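The Two-Rack Rule, and Other Things We Finally Wrote Down

April 2, 2024
By the Lerska bench team newsletter desk
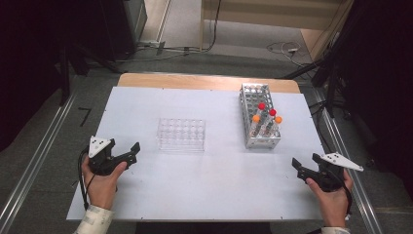 So we have a house standard now. It's four pages long, it lives in the Komdale folder, and I've been bugging everyone on the tube transfer task to read it before their next shift. A few of you wrote back asking why we needed a document for moving tubes from one rack to another, so I'm going to use my space this month to go through it.

Some background first, for the folks on the Vatik side who don't sit near us. We record people doing small bench jobs with hand-held grippers, and those recordings are what the arms learn from. Whatever habits the person has, the arm picks up. If I always tilt my left wrist before I close the jaws, well, guess what the arm does. Back in October we pulled 185 recordings of the same job and tried to use them together, and it was a mess! Everybody had been careful, but everybody had been careful in their own way. Some people started with their grippers parked on the table, some had them up in the air already, and a couple of people (I was one, sorry) nudged the rack straight before doing anything else.

The first rule is about the start. Hands come in from the near edge, one on each side, jaws open, and you hold still while you count to four in your head. That still moment is how the software finds the beginning of the take. I used to skip it when I was in a groove and it cost us a whole afternoon of trimming.

Second, racks. One to take from and one to put into, and nothing else on the white board. No spare caps, no pens, no coffee (you know who you are). The racks don't need to be square to the table, and please don't fix them if they look crooked! We want them set down at different angles from one take to the next. An arm that has only ever met a perfectly straight rack gets lost the first time somebody bumps it.

Third, tubes. Pick up near the cap, lift straight until the bottom is well clear of the hole, and only then move sideways. If you drop one, leave it, say "drop" out loud, and finish the take with whatever's left. We keep those takes. They get their own label and go in a separate pile, and the Gosselin people have been asking for more of them, which surprised me. What we can't use is a take where somebody drops a tube, mutters, and quietly starts over without marking it.

Now the marker plates, which is where I get a little preachy. Those dotted white plates on top of the grippers are how we know where your hands are. Keep your sleeves and your other hand from covering them. Wipe them at the start of the shift with a dry cloth, no spray. And run any gripper cable down the side of your hand, with enough slack that it doesn't tug when you reach for the far rack. I had mine too tight for a week and my reach looked like somebody had me on a leash.

The floor rules got the most argument. Floor tape stays where it is, even if it looks like leftover junk, so please stop peeling it up. Stands don't get moved mid-session. If you kick one (it happens), stop, tell the shift lead, and redo the calibration before you carry on. It takes about 20 minutes and I know it's boring. Bad calibration ruins everything recorded after it, though, and you can't tell by looking.

Breaks are in there too. Twenty takes and then you put the grippers down, stretch your hands and walk around. I fought for that one. People get sloppy when they're tired, and their thumbs hurt.

We're aiming for 1,000 clean takes under the new standard before we change anything in it, so if you hate a rule, write it in the comments column and keep following it for now. I've already got two complaints in there myself.

The printed copies are in the tray by the door. Take one, scribble on it, bring it back.

Recent items
Gripper checkout: the new sign-out sheet
What counts as a drop?
Notes from the Gosselin visit
Vatik shift swaps, spring schedule
How to label a take you're not sure about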